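How to work out a square root by hand

I got hooked on this in July, when my calculator died halfway through some sums for the allotment and I was too stubborn to go and find another one. My old maths teacher, Mr Trevor, had shown us a way of doing it with just a pencil, and after a bit of scribbling it all came back to me!

Let's find the square root of 90.

Start with a guess. Nine nines are 81 and ten tens are 100, so the answer is somewhere between nine and ten. I'll go with 9.5 (you can pick anything you like, a bad guess just means an extra round).

Now divide your number by your guess. 90 divided by 9.5 is 9.4737, near enough.
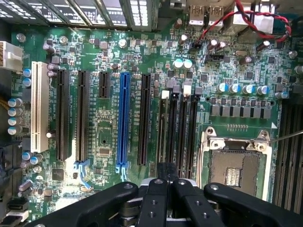 Next, take the average of those two. Add 9.5 and 9.4737, halve it, and you get 9.48685. Square that and you land a whisker over 90, which I still find ridiculously pleasing after two little sums.

If you want more decimal places, use 9.48685 as your new guess and go round again. Keep plenty of digits as you go, or your rounding will spoil it.

Bigger numbers work the same way. For 3,000 I'd guess 55, as 55 squared is 3,025. Divide 3,000 by 55 to get 54.5455, average the pair, and you have 54.7727. The true answer starts 54.7722, so one more round will sort it.

Have a go at 1,186 yourself. I'd start from 34, but my friend Cadi started from 80 out of sheer cheek and still got to 34.438 in the end (it took her a lot more paper).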